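ME 418 Manipulation in Unstructured Settings
Handout 2: Can machines do chores yet?
Issued 4 Jan 2022. Instructor: Sânziana Costache. Lab sections: Bouchra Fawzy.

Read sections 2.1 to 2.4 before the first lab. Section 2.5 is needed for the problem set.

2.1 What counts as doing a chore

A chore is a task with an end condition that a person living or working in the place would accept. "The table is cleared" is an end condition. "The arm picked up a cup" is one step inside it. Much of the disagreement about whether robots can do housework comes from mixing these two levels. A system can have a very good pick rate and still fail most of the chores it is given.

We will use the following terms all semester.

Step: a single grasp, place, push, pour, wipe or similar action.
Chore: an ordered or partly ordered set of steps plus an end condition.
Assist: any human action between start and end, including moving an object back into reach.
Unassisted rate: chores finished with zero assists, divided by chores started.

Report the unassisted rate first. If you also report step success, put it in a separate column.

2.2 Why long chores fail

Suppose each step succeeds with probability p, steps are independent, and there is no recovery. A chore of n steps then succeeds with probability p to the power n. At p = 0.98 and n = 4 the result is 0.92. At the same p and n = 40 it is 0.45. At n = 400, a fair size for a full kitchen reset after a dinner, it is 0.0003.

Independence is a poor assumption. A bad place makes the next grasp harder, and a tipped container changes everything near it. Recovery works in the other direction: a robot that notices a missed grasp and tries again can raise the effective p a good deal. Detection of failure is therefore worth as much study as the grasp itself — a point we return to in February.

2.3 Shop floor against household

The Driscombe packing cell is our shop-floor case. Parts arrive in a fixed tray, in one of 2 orientations, under constant lighting. The log you will use covers 3,482 cycles. Most stops were caused by the tray being loaded wrong, and the arm itself was seldom at fault. Note how much of the work was done by the fixture. Someone decided where every part would be, and the robot was programmed around that decision.

The household case is the Nillent table-clearing task. There is no fixture. Objects are whatever was left out, in whatever pose, and the set changes between runs. Nodorine, the planner supplied with the lab arms, accepts an object list as input but does not produce one. Producing the list is your problem.

El Khatib's course notes (on reserve) divide household objects by how they resist grasping. The short version:

Flat and thin: flatware, plates, lids. Little height for the fingers to close on. Often needs a push to an edge first.
Clear or shiny: jars, glasses, plastic tubs, polished metal. Depth sensors return holes or false surfaces.
Flexible: cables, cloths, bags. Pose is not six numbers.
Stacked or overlapping: any of the above. Order of removal matters.

2.4 Clutter and light

Overlap is the main difficulty in table clearing. When a fork and a spoon sit against the handle of a third utensil, a segmentation model may return one object, two, or five. A wrist camera helps because it can be moved to a better view, but moving it costs time, and near the table the arm blocks some of its own light.

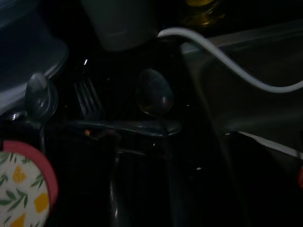

Which of the household chores is closest to being solved?

Floor vacuuming, if "solved" means sold and used without supervision. It needs coverage of a surface and almost no grasping, and a missed patch costs little. Table clearing is much further off.

For low light, three remedies are in common use: longer exposure, added light at the wrist, and training on darker data. Longer exposure blurs when the arm moves. Added light produces glints on metal and glass, which can be mistaken for edges. Darker data is costly to label by hand. Compare at least two in Lab 1.

2.5 Problems

a. Derive the chore success rate when each step may be retried once and failure is always detected. Repeat for detection with probability d.

b. From the Driscombe log, estimate the unassisted rate. State what you treated as an assist.

c. Write an end condition for "clear the table" that two graders would apply the same way. Bring it to section. Fawzy will swap them between groups.

d. A white cable lies across part of the work area. Give a rule for when the planner should move it, route around it, or stop.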